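3.2 Materials and conditioning of the boards

The boards of the second series were glued in the workshop of Barrera from planks of maple. Maple was selected since it is common in kitchen and school furniture, and its pale color makes small changes of the surface easy to notice. All planks were stored in the same room before gluing, and the joints were pressed flat without dowels. The finish was the Erum oil, applied in 4 thin coats by the second author (I. Toledo), always with the same type of cloth.

Moisture movement in a glued board takes place mainly across the grain. For this reason the width was measured at both ends and in the middle, while the length was measured only one time. A board was rejected when a seam could be felt with the fingernail after conditioning. The pale surface and the seams between the planks are visible in Figure 4.

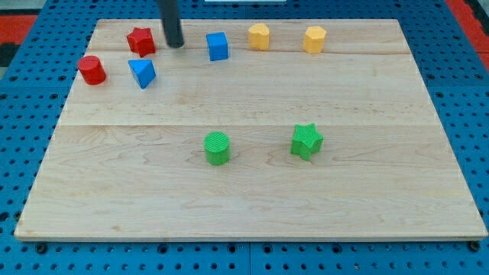

Figure 4. Maple board with colored blocks on its surface.

Does a coat of oil stop a board from changing its width between summer and winter?
It only makes the change slower, and after a long dry period an oiled board reaches nearly the same width as a bare one.

This result agrees with what joiners in Plurkovport told us during the interviews (Section 2). Most of them leave a small gap at the sides of a panel, also when the panel is well oiled. R. Ortuño repeated the width measurements in December, when the heating of the building was on, and the boards with 4 coats had again followed the air of the room with some delay. The values for each board are given in Table 3.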